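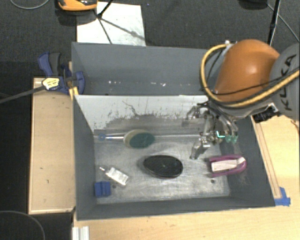
Gray bin, front half. Rear half left empty.

7/26/19

Bench notes, bin cleanup

Went back to the gray divided bin. The Flendomow sheet says it is "in good condition, suitable for continued use." I would like to know who looked at it. The divider is scuffed dark along the bottom half, stained, scratched up and down, and there is a thin dark line curving down near the middle that I would call a crack until somebody shows me otherwise. Ran a fingernail over it and felt a catch. Backlit it with the small lamp and could not see light through, so either it doesn't go all the way or my lamp is no good. Leaving both options open.

White specks on the bottom of the rear half, two little clusters. First thought was flaking from the divider, the top part of it being pale. Second thought was plain old dust. Wiped one cluster with a dry cloth and left the other alone so we can see whether it grows. If it does, I'll believe the flaking story. Please don't wipe the one on the right.

Metal floor in the front half: fine scratches all over, smudges. The Derkik cleaner is supposed to take smudges off "in one pass." I did 2 passes on the lower left corner and it looks the same to me, maybe shinier, and shinier is easy to talk yourself into. The two round holes in the floor are not on the Verhoeven drawing at all. Drains? Screw holes? I'm not going to guess on the label. Measured between the divider and the front wall while I was in there: 318 mm. Drawing says 400 for the same span. One of these is wrong and I measured it again to make sure it wasn't me.

Contents. The inventory line just says "misc. small items," which could be anything, so going by what was in there:

Scrub brush, white and blue handle with a ring on the end. Keep, goes on a hook by the sink. The ring is the only reason it will ever get hung up.

Glossy black oval thing. No idea. Somebody wrote "paperweight?" on the old card and then it got copied forward without the question mark. I put the question mark back.

Purple U-shaped piece with the two long arms. Does not match any part in the Handel catalog, and I went through all 102 pages. The notes from February call it "Handel clip." On what evidence? Set aside, unlabeled.

Small white tube or packet, narrow tip at one end. Gray printing too faint to read. I won't put it back in use on somebody's memory of what it used to be. Goes to the unknowns shelf.

Rest of the front half not done yet. Ran out of morning.

On the plan to use this bin for the clean parts: I'm against it until the line in the divider is settled. Everyone keeps saying it has held up fine so far. Maybe so. Nobody wrote down how long "so far" is.

To do: put a pencil tick at the lower end of the dark line and check it next month. Ask for the newer Verhoeven drawing, if there is one. Try warm water and dish soap on the lower right corner, same number of passes as the Derkik, and compare the two.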